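Toy building pieces

Toy building pieces are small, usually brightly colored parts made to be stacked, joined or laid side by side in play. The group takes in plain blocks, interlocking bricks, pegged shapes, and loose pieces with rounded or wavy outlines that are meant for making patterns on a flat surface. They are sold as toys for young children and are also used in classrooms, in play therapy, and in sorting and stacking exercises of many kinds.

Terms

The words block, brick and piece overlap. In everyday American use, a block is a solid shape that stays in place by its own weight, while a brick has some means of holding on to its neighbors, such as studs or pegs. Piece is the general word and covers both, along with parts that are neither, such as beads, disks and flat figures. A number of pieces joined together and handled as one is often called a stack or an assembly. Some toys that look like a stack are molded in one part, with the colors added separately.

Stacked pieces

Stacking is usually the first thing a child does with a set. A short stack in contrasting colors is easy to see against a pale table, and each layer can be named by its color. Yellow, green and red are common in sets for younger children, often with blue as a fourth.

A stack is normally picked up by its sides. If the layers are joined, it can be lifted from any level. If they are loose, it has to be taken from the bottom layer or moved one layer at a time. Pieces with flat, parallel sides are the easiest to grip. Round ones tend to turn as they are lifted, and very low ones leave little to hold.

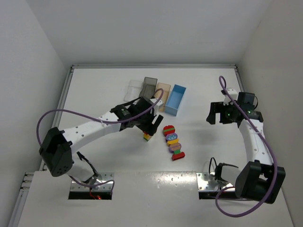

Shapes and colors

Older sets were mostly cubes, bars, arches and cylinders. Many later sets add outlines taken from flowers, leaves, fruit, shells and animals. The following are often found.

Scalloped pieces have an edge made of small, regular curves. They may stand for a flower, a shell or a cookie, depending on the set.

Ovals come in wide and narrow forms. They may be plain or carry a printed or raised pattern in a second color.

Striped pieces have a band of a second color, commonly down the center. The stripe can serve as a guide for lining up one piece with the next.

Color is often used as a code. In the Cleston sets, pieces of one color share one thickness, so that a child who sorts by color has also sorted by size. The Delter sets do the opposite and repeat every shape in every color, which allows the same box to be sorted in two different ways. Mixed boxes, put together from several sets over the years, follow no system and are common in schools.

Laying out pieces

Flat pieces are often placed next to one another instead of on top of one another. Two pieces with rounded sides touch at a single point, and a slight push will turn one against the other. Pieces with straight sides can be set flush and will usually stay that way. For this reason, pattern sets with many rounded shapes are sometimes supplied with a tray or a felt mat.

A layout generally begins in the middle of the surface and grows outward. Beginning at an edge leaves less room for correction. When a red piece and a purple one lie together, the difference between them shows clearly on white, less so on a dark or wood-grain table. Yellow and orange are hard to tell apart under warm lamps, and teachers who use color sorting often work by a window. 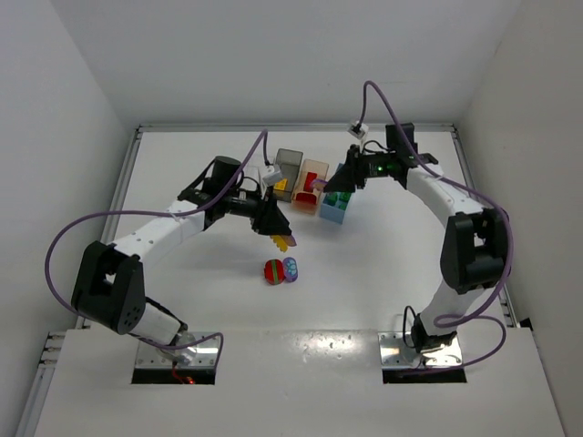

How should a mixed set of pieces be sorted?
Sort by one feature at a time, beginning with color or shape and leaving size for last. Pieces with two colors go with the larger area of color, or in a separate bin if there are many of them.

Materials

Hardwood was the usual material for a long time and is still used for larger blocks. Plastic is now more common for small pieces, as it can be molded with fine edges and colored all the way through. Foam, rubber and pressed cardboard are used for pieces meant for very young children. Painted pieces show wear first at the corners, dyed wood more evenly over the whole surface.

Size and safety

Small pieces are a choking hazard. Many boxes carry a notice that the contents are not suitable for children under 3. Families with children of different ages often keep the small pieces in a closed container on a high shelf and leave only the large blocks within reach.

Care and storage

Plastic pieces can be washed in warm water with mild soap and left to dry on a towel. Wooden pieces should be wiped with a damp cloth and not soaked. Shallow bins work better than deep ones, where the smallest parts end up at the bottom. Large sets, such as the Tanabe classroom box of 800 pieces, are usually divided among several bins with a sample piece fixed to the front of each.

See also
Pattern blocks
Shape sorters
Stacking rings
Toy storage

This article was last revised 2018-04-17.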